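Learning to sew at 43, or how I fell for the backstitch

October 1, 2023

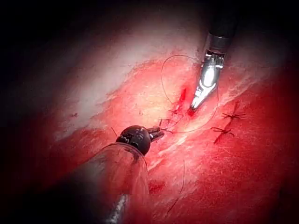 Where it started

I've wanted to learn hand sewing ever since I ruined a good wool coat by "fixing" the lining with a stapler. (It held for most of a winter!) Then in February my library branch in Jodside put up a sign for a beginner class, and I signed up before I could talk myself out of it. I figured I'd learn to put a button back on. I did not expect to come home, clear off the kitchen table and stay up past midnight sewing lines on an old pillowcase.

Something about it grabbed me right away. You pull the thread through, it makes that tiny zipping noise against the cloth, and there's a stitch. Then you get to make another one.

The backstitch

If you only learn one stitch, learn this one. Come up through the cloth, go back down a little behind where you came up, and then come up again the same distance ahead. The front looks like a neat solid line and the back looks like a rope. It's strong enough for a pants seam, and I've done two pairs now, including the gray ones I garden in, which had split somewhere I won't describe.

My first rows wandered all over the place. What helped was drawing a line with a sliver of dry soap and a ruler. It shows up great on dark cloth and washes right out. I still do it for anything longer than my hand.

Thread

I've become a person with opinions about thread and I love it. The cheap stuff that came in my little travel kit snapped every few inches and grew fuzz like a caterpillar. I switched to Khondokar cotton, which comes on a fat 400 yard spool, and it was like changing cars. I bought the navy first, then cream, then a mustard that goes with nothing I own.

Cut your thread shorter than you think you should. Fingertip to elbow is plenty. I kept cutting these huge lengths so I wouldn't have to thread the needle again, and then spent ten minutes picking out knots. If it starts twisting up on you, let the needle dangle and it will spin itself loose, which is also pretty fun to watch.

What I'm making now

A quilt! A small one, all by hand, out of worn-out shirts. The pattern calls for 385 little squares and I have 17 sewn together, so at this pace I'm calling it my 2026 quilt and feeling very relaxed about that. I keep the pieces in a cookie tin and take it everywhere. It has been to the dentist, to the Turkent bus station and to my niece's swim meet, where I finished a whole row and missed one race (sorry, kiddo).

The squares don't all match up at the corners. I unpicked the first few and did them over, and after that I decided I'd sooner keep going and get better along the way. The newest corners are so much crisper than the old ones, and I like being able to see that.

Next up is the ladder stitch, the hidden one for closing up a cushion. I've got a torn pillow waiting on the couch and the cream thread ready to go. If you have a good way to keep the ends from showing, leave me a comment, please!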